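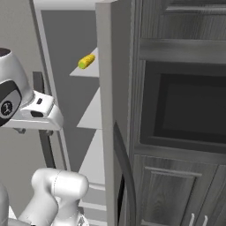 Can I try a task in the practice kitchen before I run it on the real arm?
Every task in the Finodum kit can be rehearsed in the simulator first, and we'd love you to start there. Nothing gets dropped, and a reset takes one key press.

4. Your first fetch-and-carry task

You should have the Catholm control software installed and the arm model loaded (section 3). The task in this section takes a food item off a refrigerator shelf and brings it to the worktop. It is my favourite way to learn the kit, as it uses reaching, gripping and careful turning all in one go!

4.1 Loading the task

1. Open Catholm and choose Tasks, then Kitchen, then Fridge to Counter.
2. Pick an item from the list. Start with the corn - it is long, easy to see and forgiving to grip.
3. Set the speed slider to 18. The full range goes up to 100, but please save that for later.
4. Press Reset. Wait for the status light in the corner of the window to turn green.

Note: the kitchen layout is saved with the task. If you have changed the layout, save it under a new name before pressing Reset.

4.2 Taking the item from the shelf

5. Switch to the wrist controls with the W key.
6. Bring the gripper level with the shelf before you move it forward. Small taps work much better than holding the key down.
7. Move in until the item sits between the fingers, then press Close.
8. Lift slightly, and back out in a straight line until the whole gripper is clear of the shelves.

Caution: do not turn the wrist while the gripper is inside the refrigerator. On the real arm this is the quickest way to scrape a finger pad or crack a shelf.

If the item slips, press Undo to go back to the last saved point. Catholm keeps 70 of these per session, so you can afford to be playful.

4.3 Bringing it to the counter

9. Turn the base towards the worktop. Keep the elbow high until the turn is finished.
10. Lower the item slowly. Leave a good gap between the gripper and anything else standing on the counter.
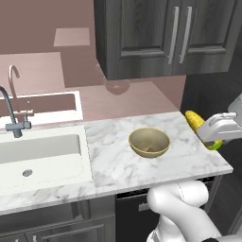 11. Once the item touches down, wait a moment before you press Open. The contact marker in the side panel should stay lit without flickering.
12. Raise the gripper straight up and press Finish. Your score and path appear in the log.

Note: a low score on the first few runs is completely normal. Vanderleia Fontes, who built the kitchen tasks, set the scoring to be strict about bumps and relaxed about time, so go as slowly as you like.

4.4 Making it harder

When the corn feels easy, try these (they are great fun with two people taking turns):

Raise the speed in small steps.
Turn on Random Shelf in the task menu.
Hide the side panel and work from the camera views alone.

Saved runs can be replayed on the real arm using the Marinho cable. Read section 6 before you plug it in.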